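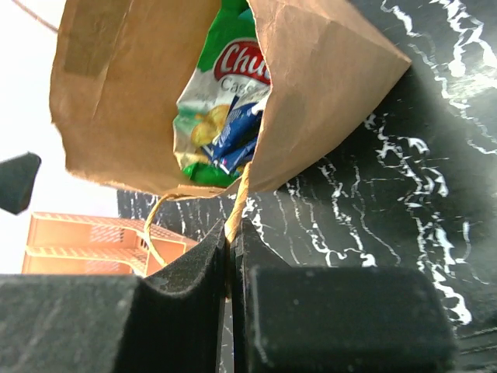 Who gets to say the prayer in Haugen

Posted 24/01/2022

I have gone back and forth about writing this one, partly because I still have to buy my groceries in this town and partly because my sister reads this blog and she and I do not agree on it (hi, Ellen, I love you, please call). But several of you wrote to me after the last town council meeting asking what on earth Resolution 2075 was and why people were standing up and quoting Matthew at each other, so pull up a chair and I'll do my best.

For those of you who don't live here, our council has opened its meetings with a prayer for as long as I can remember, and I am 68, so that is a good long while. When I was a girl it was whichever pastor could be talked into it. Later on it was a sign-up sheet in the clerk's office, and in the years I was paying attention the sheet was mostly Lutherans and Baptists, with a Catholic deacon who kept it so short that people hadn't finished bowing their heads. It was never anything fancy. I don't think most of us gave it a thought from one meeting to the next.

Then in October the sheet had some new names on it. There was a woman from the Hindu families who meet over in Stasum, and a retired chemistry teacher who wanted to give what he called a reflection, with no God in it at all. And there was Tyra Midtbø, who is an ordained minister, a good one, and who is married to a woman. The first two got a few raised eyebrows. Tyra's name got phone calls.

What came out of the phone calls was the resolution. It runs to a couple of pages, and I have read it more times than is good for me. The main part says that opening prayers will be given only by the senior clergy of "established congregations" within the town limits, and it goes on to say that an established congregation is one that owns its own building. You can see where that leaves people. The Stasum families rent. The chemistry teacher has no congregation, unless you count his garden club. Tyra's church has shared Brondow Hall with a dance school ever since their roof gave out, so they don't own so much as a doorknob.

Now, nobody who spoke for the resolution mentioned any of those folks by name, and I want to be fair about that. They talked about order and tradition and keeping things simple for the clerk. A couple of them I've known since our children were small, and I believe they meant what they said. But I also sat in the row behind two gentlemen before the meeting began and heard what they thought it was for, and order didn't come into it.

What I said, and what I wish I had said

There were 22 people signed up to speak, which for our council is a mob. The usual crowd is me and a man who is upset about culverts. They had to bring in the folding chairs from the back, and the fellow from Pridix, who streams the meetings online, kept having to ask people to step out from in front of him. We each got two minutes. I have never in my life said anything in two minutes, as my late husband would have told you, so I practiced with the oven timer for most of the afternoon.
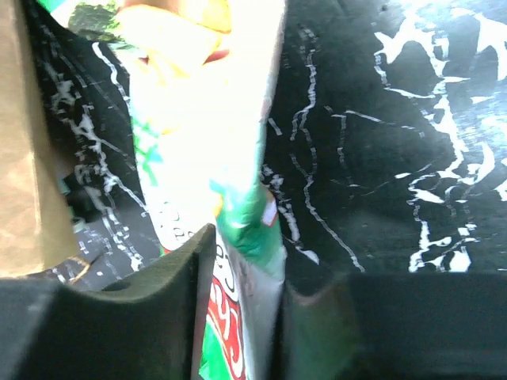 The thing I most wanted to get across was that I was speaking as a Christian, because I am tired of hearing that there's only one Christian side to these questions and that it's always the side closing the door. I was baptized in this town. I've taught Sunday school and buried my parents out of the same church, and I have brought more hot dishes to that basement than I could tell you. I wanted to put all of that in, of course, and that was my trouble. I'd sat down to write my remarks at a black tabletop with white veins running through it like marble, with a crumpled snack bag standing there by my elbow, shiny white with a bright green corner poking out, and by the time I looked up I had pages and pages and had only gotten as far as my confirmation. So out came the pencil. I crossed off the confirmation, and the hot dishes, and a long part about my grandmother that I may put up here another day.

What was left was pretty plain. I said that if the town is going to have a prayer, then the town ought not be the one deciding whose faith is real enough to give it. I said that Paul wrote some of his best letters from jail and did not own the building. (That got a laugh, even from the other side of the aisle, and I'll admit I enjoyed it.) And I said that when the government starts grading churches, mine might do fine this year and poorly the next, and I would rather it stayed out of the business. Then the little red light came on and I sat down with my knees shaking.

Gilang Govindasamy went right after me and did it far better. His wife's aunt was the lady from Stasum who had signed the sheet. He told the council she'd been working on her prayer for weeks, that she'd had her grandchildren listen to it and fix the English, and that all it asked was for the people in the room to be patient with each other and make good decisions about the roads. He didn't raise his voice. He read a few lines of it, thanked them and went back to his seat, and I noticed the mayor looking at his papers for a good while afterward.

Tyra didn't speak about herself at all. She offered to take her name off the sheet if it would help the others stay on. I hope that made somebody uncomfortable, because it made me want to throw my purse. She shouldn't have had to offer it, and I told her so in the parking lot, and she laughed and said she had figured they wouldn't take her up on it out loud.

Where it stands now

They didn't pass it. They didn't turn it down, either. After all that, the council voted to send it to the town attorney and take it up again in six weeks, and until then there will be a moment of silence at the start of each meeting. I've heard people from both sides grumbling about the silence. I don't mind it so much myself. I said my own prayer in it, which I was always free to do, and the chemistry teacher presumably reflected.

I know some of my readers think the simple answer is to drop the prayer altogether, and a few of you have told me so at length. I've thought about it a good deal. I used to be firmly against the idea and I'm less firm now – if we can't manage to share the thing kindly then maybe we have no business having it. But I'd be sorry. I would have liked to hear that prayer about the roads, all of it, the whole way through.

As for my church friends who are for the resolution, I am trying very hard to stay in conversation. One of them came by with banana bread and we talked for most of a morning, mainly about her hip, and then a little about this. She asked me whether I truly wasn't bothered by Tyra giving the prayer. I told her I'd been bothered once, years back, and then I'd gotten to know her, and she sat with me in the hospital when my own pastor was out of town. My friend didn't say anything to that. She left the loaf pan, though, so she'll have to come back for it.

If you live in town and want to say your piece, the sign-up for speakers is in the clerk's office during regular hours, and you can also send a letter, which they are supposed to read whether they like it or not. Please be polite to the clerk. None of this was her idea and she's been answering that phone all month. If you need a ride to the next meeting, leave me a comment or just holler over the fence. I have room for three, or four if somebody doesn't mind sitting with the dog blanket.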